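Hand-held grippers or remote control for teaching a tabletop task?
Posted October 25, 2026

We're just getting into teaching a small arm by demonstration and I'm hooked already! The job is simple: pick up the handset of a desk phone and put it back. So far I've driven the arm by remote control and saved 4 clean runs out of a whole evening. My clubmates want to switch to hand-held grippers with marker cubes on them. Is it worth the change, and do we lose anything?
Josileck

Patricio Olmedo
Do it, you'll love it! I drove an arm remotely all last January and ended up with 803 runs, and my wrists remember each one. With the grippers in your own hands you just do the job, and you feel it when the handset starts to slide.

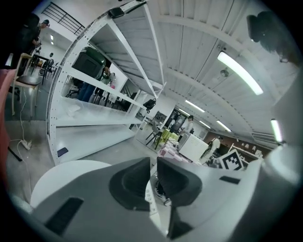 The part that takes practice is slowing down -- your hands are much quicker than the arm will ever be, and it can't copy a flick of the wrist. Also keep the cubes turned so your tracking camera can see them. If you lean over them the position jumps, and you'll be throwing runs out later. Start with one object, then add clutter once the plain version works. 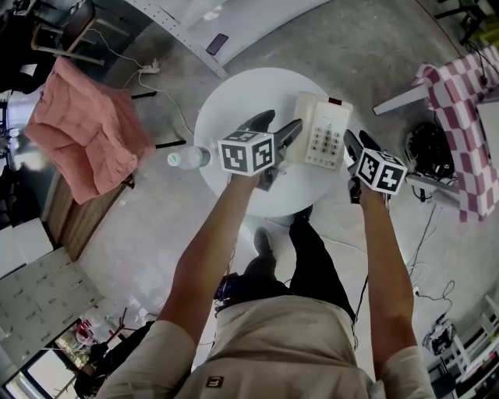

Two grippers, one desk phone, and a water bottle on its side.

Move the phone a little between runs too, or the arm learns one spot on the table and nothing else.

Timlow
Remote control is fine, just get a better controller.

Ninh
I'd keep both! We recorded 900 by hand and then a small batch by remote for the spots where the arm's elbow kept hitting its limit. Your own elbow won't warn you about that one -- ask me how I know.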